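Talks & Handouts | Home Kitchen | Seasonal Eating

Search this site... Go

Speaker notes: Eating With the Calendar
Saturday, May 11, 2019, Umen Community Hall

Welcome everybody in, and wait for the people at the back to find chairs (there are always more coats than chairs). Say thank you to the Gruten Garden Club for having me again, and mention that the handout is on the table by the door.

Start with the story of my first December in Minja, when I bought strawberries because they were red and I was homesick, and they tasted like cold water. Pause there. People usually laugh because they have all bought those strawberries!

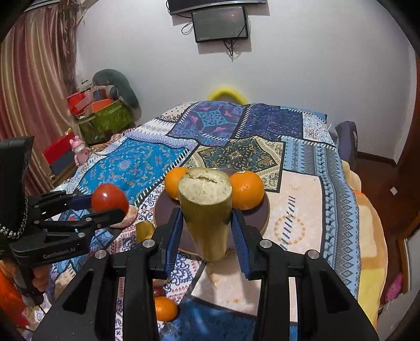
Reading time: 3 minutes

Now bamboo shoots, which I love and which half the room will only know from a can. They are a spring food through and through, and in the valley where I used to live people would get up before breakfast to dig them. Remind everyone that fresh shoots need peeling and a good long boil before anyone eats them. Don't rush this part, somebody always wants to write it down.

Then mandarins, the other end of the year. Ask who had them in a stocking as a child and let a few people answer, it warms the room up nicely. Talk about the loose skin, how a heavy one in the hand is usually a juicy one, and how the smell gets into your coat pockets and stays until you wash the coat.

Move on to the shopping notebook. I kept mine for 39 weeks, writing down what looked good at the Promell market and what it cost, and I was a bit stubborn about it, even in the rain. By the end I had 16 pages and a pretty fair idea of when to wait and when to buy. Hold up the notebook here if I've remembered to bring it. Read out the page on peas, and skip the one with the soup on it.

Say something kind about frozen vegetables. I don't want anyone going home feeling guilty over a bag of frozen corn, which was picked in season after all, and which has saved supper at my house more times than I could tell you.
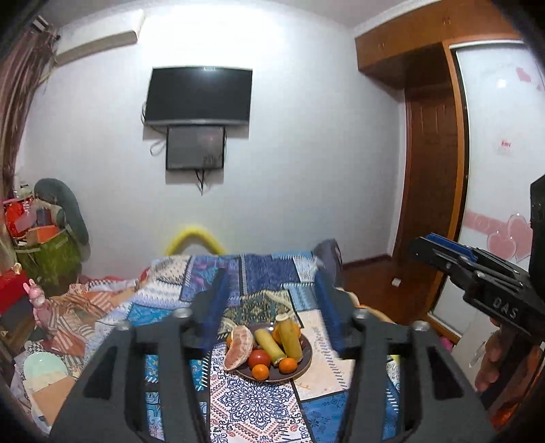 Should citrus be kept in the refrigerator?
For a few days a bowl on the counter is fine, and fruit tastes better at room temperature anyway. If you've bought a big bag, put most of it in the crisper drawer and bring out a few at a time. Anything already peeled goes in the fridge, covered.

If there's time left, do the swap: everyone turns to a neighbor and trades one recipe for whatever is good this month. Give them almost 3 minutes, then ring the little bell. Expect to ring it twice.

Remind people about the cups, and that the hall needs the chairs stacked by the side wall.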